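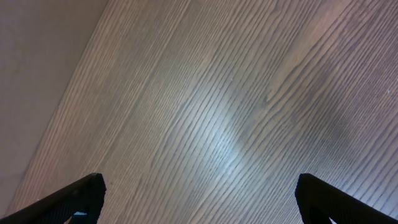 4. Setting up the wrist camera and fingers

The Dranano wrist camera is sold as needing no adjustment. We have fitted enough of them at Navickas to doubt that, and this section takes longer than the quick-start card suggests. Work through it before you teach the arm any task. Much of it comes down to the surface you put under the arm. Grained wood with a slight gloss is a fair trial: a bluish-white patch of glare between the two black fingertips washes out the grain, and a darker area to the right of it is probably a shadow from overhead. The Hudarero software may take either one for an object. The brochure says it will not.

4.1 Before you start

Clear the surface and wipe it with a dry cloth. Small specks of dust show up white against dark grain and the software has been known to outline them.

Caution: keep hands away from the fingers while the arm is powered. The soft-stop setting is a software limit and should not be relied on to protect you.

4.2 Checking the view

1. Switch on the arm and wait for the status light to stop blinking.
2. Open Hudarero and choose Camera, then Live View.
3. Open the fingers fully. Both tips should be in view, one on each side, with a clear gap between them.
4. If only one tip shows, slacken the camera collar, turn it a little and tighten it again. Do not force the collar against the cable.
5. Look for bright patches in the gap. Move the lamp or draw the blind until they fade. The Auto Glare button is worth one try. In our hands it mostly dimmed everything else.
6. Press Save View.

Note: if a wall or cabinet side shows in a corner of the view, draw the work area by hand so that it stops short of the edge. Auto Area tends to run straight over it.

4.3 Empty surface test

1. Leave the surface bare and the fingers open.
2. Choose Test, then Find Objects. The test takes 12 seconds.
3. The result should read 0. If it reads anything else, go back to step 5 above.
4. Run the test again with the room lights off, then with them on. A pass in one kind of light tells you very little about the other.

The maker's leaflet quotes 1,593 correct results in its own trials, without saying how many were attempted or on what sort of table. Our own log, kept since January, has 1,471 passes, nearly all of them on a matt grey mat. We would not promise the same on polished wood.

4.4 If the test keeps failing

Try a plain matt mat first. The Virkusano mat is the one listed as an accessory, though any flat, dull mat that does not slide will do and most cost less.

If a mat makes no difference, lower the camera gain by 2 steps and repeat 4.3. Lower than that and the finger tips start to get lost - the software then reports a gripper fault, and the message does not mention the camera at all.

Do not carry on to section 5 with a failed test. The program will let you.

Page last revised May 2022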